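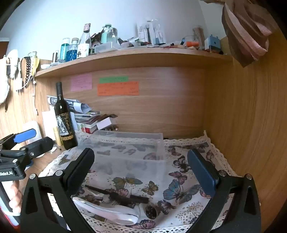
La revisión de la casa de acogida Vellport corresponde a septiembre de 2023 y abarca las zonas comunes, la cocina, los baños y los dormitorios de las familias recién llegadas. La hizo Facundo Urrutia, de la asociación Fatell, con Pascal Brunet como segundo revisor. En los dormitorios no se abren cajones ni armarios, y lo que los residentes tienen sobre los muebles no se toca. Se anota lo que afecta a la seguridad y nada más: un mantel de mariposas con puntilla de ganchillo encima de un escritorio de madera se queda como está, pero un estante tan cargado como el que hay sobre ese mismo escritorio lleva comentario (ver punto 3.2).

Claves: C = conforme. P = pendiente. N = no conforme, hay que actuar antes de la próxima entrada de familias.

1. ACCESOS Y SALIDAS

1.1 Puerta de la calle, apertura desde dentro sin llave: C
1.2 Pasillo de la planta baja despejado: N
Comentario: dos cochecitos y una maleta grande junto a la escalera. Se habló con las familias en el momento y se retiró la maleta. Para los cochecitos hace falta un sitio fijo. Pascal propone el hueco de los contadores, pero la puerta no cierra con ellos dentro.
1.3 Luz de emergencia del rellano: C
1.4 Plano de evacuación visible y en los idiomas de la casa: P
Comentario: está en español y francés. Falta la versión en urdu. Yasir Dogar ya tiene el texto y lo manda a imprimir.
1.5 Barandilla de la escalera firme: C
Comentario: apretada desde la visita de enero.

2. INCENDIOS

2.1 Extintores en su soporte y con la etiqueta al día: C
Comentario: mantenimiento de Buser, etiqueta firmada.
2.2 Detectores de humo, prueba con el botón: P
Comentario: suenan todos menos el del pasillo de arriba. Se cambió la pila y sigue sin sonar. Pedido uno nuevo.
2.3 Velas: P
Comentario: hay residentes que encienden velas por motivos religiosos y pueden seguir haciéndolo. Se acordó usar la bandeja metálica de la cocina, lejos de la cortina, con un adulto en la habitación. Falta ponerlo por escrito en las normas de la casa.
2.4 Regletas enchufadas unas a otras: N
Comentario: una en la sala de clases de español. Retirada. El proyector va ahora directo a la pared.

3. DORMITORIOS

3.1 Ventanas con tope en la planta de arriba: C
3.2 Estantes y muebles altos fijados y sin exceso de peso: P
Comentario: en el mueble con escritorio conviene bajar lo más pesado del estante. Lo hará la propia familia, con ayuda si la pide. No se vio holgura en las fijaciones.
3.3 Camas infantiles separadas del radiador: C
3.4 Enchufes con protector en habitaciones con menores de tres años: P
Comentario: faltan protectores en una habitación. Hay una caja sin abrir en el despacho. 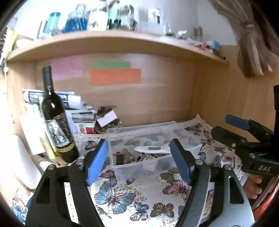

4. OBJETOS PEQUEÑOS Y APARATOS PERSONALES

Los aparatos que trae cada familia no pasan la revisión eléctrica de la casa, pero sí pedimos que se guarden fuera del alcance de los niños pequeños. Vale cualquier recipiente que no se vuelque con facilidad, mejor con tapa si dentro hay piezas sueltas o pilas. Un recipiente de plástico translúcido, abierto por arriba, con un aparato blanco alargado dentro y puesto sobre el mantel de mariposas, se da por bueno mientras no haya niños pequeños en la habitación. Si los hay, pasa a un estante alto.

4.1 Medicinas de los residentes guardadas en alto o con llave: C
4.2 Pilas de botón y cargadores recogidos: P
Comentario: se recordó de palabra a todas las familias. Yasir lo traducirá en la próxima reunión.
4.3 Nombre o número de habitación en los aparatos que se dejan en zonas comunes: N
Comentario: casi ninguno lo lleva. Etiquetas y rotulador en la entrada desde el día de la visita.

5. COCINA Y BAÑOS

5.1 Llave del gas accesible y señalada: C
5.2 Caldera, última revisión: P
Comentario: Ebihara tiene que enviar el certificado. La visita del técnico consta en el cuaderno, el papel no ha llegado.
5.3 Productos de limpieza en el armario alto: C
5.4 Zonas separadas para las familias que siguen normas de alimentación: C
Comentario: las tablas y los cuchillos están marcados. Se gasta rápido la cinta de color - comprar otra más resistente.
5.5 Alfombrilla antideslizante en la ducha: N
Comentario: la de abajo está rota. Se retiró y se puso la de repuesto en el acto. Queda sin repuesto.

6. SEGUIMIENTO

Cochecitos (1.2): Facundo Urrutia, con el propietario.
Detector del pasillo de arriba (2.2): Pascal Brunet.
Traducciones (1.4 y 4.2): Yasir Dogar.
Certificado de la caldera (5.2): llamar a Ebihara y, si no contestan, pedir copia al propietario.
Protectores de enchufe (3.4): colocarlos antes de la próxima entrada.

Copia de la hoja en la carpeta verde del despacho.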